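Section 5. Setting out the xiangqi board

This section covers the paper board and the round wooden pieces. Read it through before play if the set is new to the table. Storage of the set is covered in Section 10.

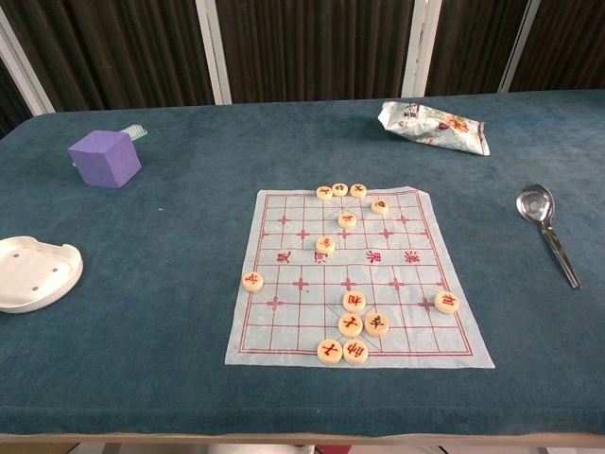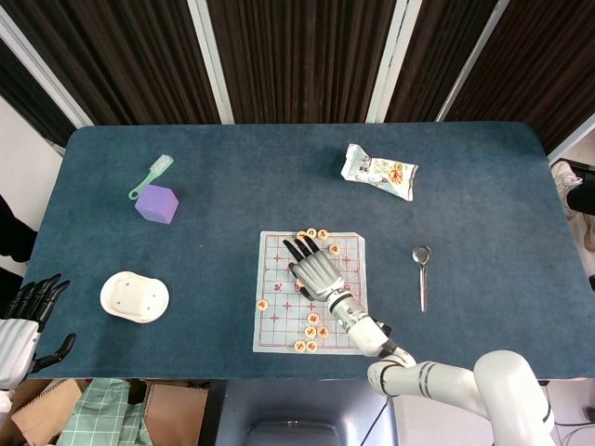 Paper board on a felt-covered table, pieces scattered across the board.

Which way round does the board go?

Either way. The grid is the same on both sides of the river, and the side a player sits on is decided by the pieces. Characters on the river band may be upside down for one player. Play is not affected.

5.1 Preparing the surface

1. Brush the felt in one direction. Grit under a paper sheet shows up as a bump and will tip a piece.
2. Unfold the sheet and lay it printed side up.
3. Press creases out with a flat hand, working from the river toward each edge.
4. Square the sheet to the table. A slight skew is acceptable in casual games.

Note: Do not iron the sheet. If an edge stays raised, leave the board under a heavy book for 24 hours.

Caution: Do not tape the sheet to felt. The adhesive pulls fibers from the cloth and tears the paper when lifted.

5.2 Placing the pieces

Pieces stand on the intersections of the lines, never inside the squares. Each side begins with 16.

1. Place the general on the middle point of the back line, inside the palace. The palace is the area with diagonal lines.
2. Place one advisor on each side of the general.
3. Working outward from the advisors, place the elephants, then the horses, then the chariots. The chariots finish on the corner points.
4. Place the two cannons on the third line, one point in from each side. These points carry cross marks.
5. Place the five soldiers on the fourth line, on alternate points starting at the edge.
6. Repeat for the other side.

Note: The two sides use different characters for some pieces of the same rank. The red general is 帅 and the black general is 将. Red advisors are 士 and red elephants are 相. Sort by color first, then by character.

5.3 Setting a study position

1. Place both generals before anything else.
2. Add the remaining palace pieces, then all other pieces from the back line forward.
3. Check that the generals do not face each other on an open file. If they do, the position has been copied wrong.
4. Keep unused pieces in the box, off the playing lines.

Replacement sheets are sold by Gerken under part number 949. Corrections to this section go to Tainá Seixas at Notisance. Last revised in February.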